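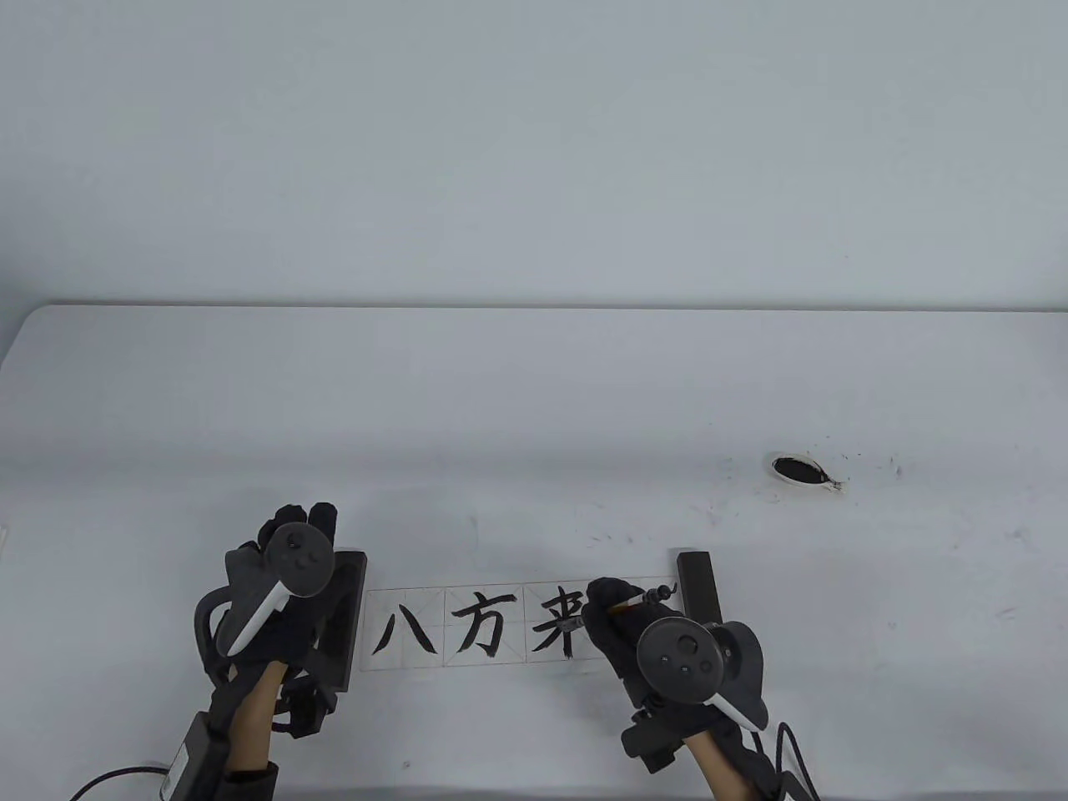
Valbona meint, die Controller müssten weiter Richtung Handgelenk, sonst kippe der Schwerpunkt beim Absetzen des Pinsels nach vorn. Habe den Halter daraufhin nicht geändert, nur die Schrauben nachgezogen. Begründung: Der Versatz zwischen Tracking-Ring und Pinselspitze ist für diese Halterposition eingemessen, jede Verschiebung kostet eine neue Kalibrierung. Der Halter ist noch der zweite Druck (Holtance-Filament, 15 % Füllung). Für den nächsten Stand Langlöcher vorsehen.

Aufgabe für die Aufnahmen: Pinselschrift auf Rasterpapier, ein Zeichen je Feld, von links nach rechts. 八, 方, 来, danach 财. Papier an beiden Enden beschwert. Linke Hand bleibt beim linken Gewicht liegen, damit ihre Spur als ruhige Referenz taugt. Kabel laufen von den Unterarmmodulen nach außen weg, Zugentlastung fehlt weiterhin.
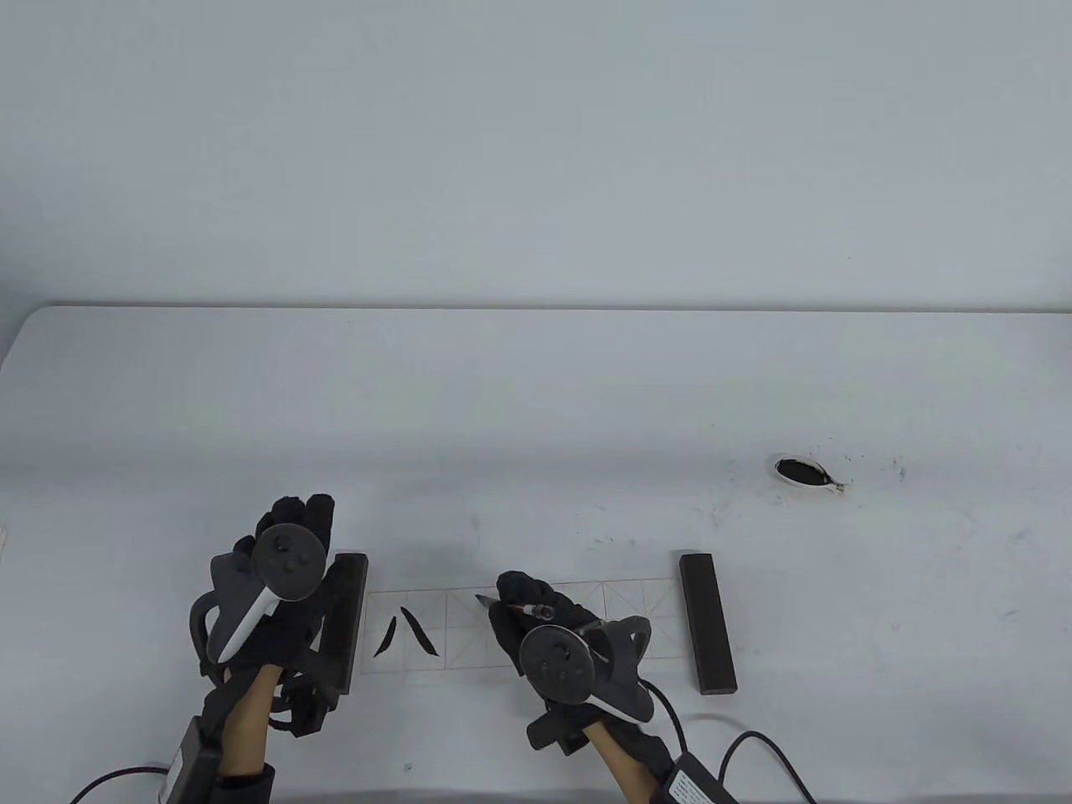

Werkstatt Illés, Februar

Aufzeichnung über Grivik, Zeitstempel beider Seiten gemeinsam. Versatz links/rechts nach dem Start 16 ms, bleibt über den Durchgang konstant und wird in der Nachbearbeitung herausgerechnet. Längster Durchgang 445 s. Abtastung der Handschuhe stabil, keine Lücken im Protokoll.

Offene Punkte:
Die Höhe der Pinselspitze wird aus der Controllerpose geschätzt. Solange der Pinsel in der Luft ist, passt das. Bei Druck biegen sich die Borsten, und die Schätzung liegt unter der Tischebene. Kontakt deshalb vorerst über eine Schwelle von 2 mm definieren, nicht über den Nulldurchgang.
Beim Übergang zwischen zwei Feldern wird die Hand kurz angehoben. Diese Abschnitte nicht wegschneiden, der Arm braucht sie später als Zwischenpunkte.
Tusche spritzt rund um die Schale auf die Platte. Unterlage besorgen.

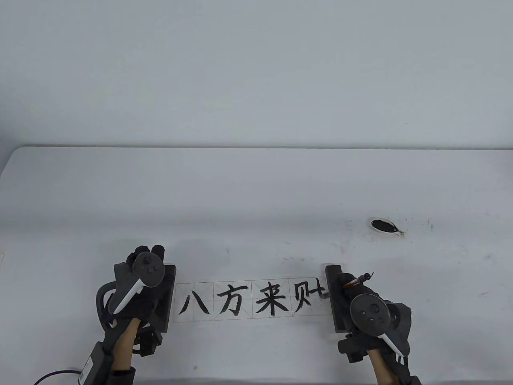
Eintrag: Ermira Trajkovski

Bei 财 zuerst links 贝, dann die rechte Seite. In der Auswertung macht das Zeichen die meiste Arbeit: viele kurze Striche auf engem Raum, die Segmentierung zieht einzelne davon zusammen. 八 ist unkritisch, die zwei Striche liegen klar getrennt. Bei 来 hängt es am senkrechten Strich in der Mitte, dort kreuzen sich die Bahnen, und eine rein räumliche Trennung reicht nicht. Geschwindigkeit als zweites Merkmal dazunehmen.

Trockene, ausgefranste Strichränder sind in den Posedaten nicht zu erkennen. Falls wir die Tuschemenge mitmodellieren wollen, muss das Kamerabild dazu. Für den ersten Versuch auf Kallurow lasse ich es weg.

Nächste Schritte: Halter mit Langlöchern zeichnen, Zugentlastung an beide Unterarmmodule, Schwellwert an 八 prüfen. Valbona schreibt den Export um, Format wie bisher, zusätzlich eine Spalte für Kontakt ja/nein. Rohdaten liegen auf dem Werkstattrechner, noch ohne Sicherung.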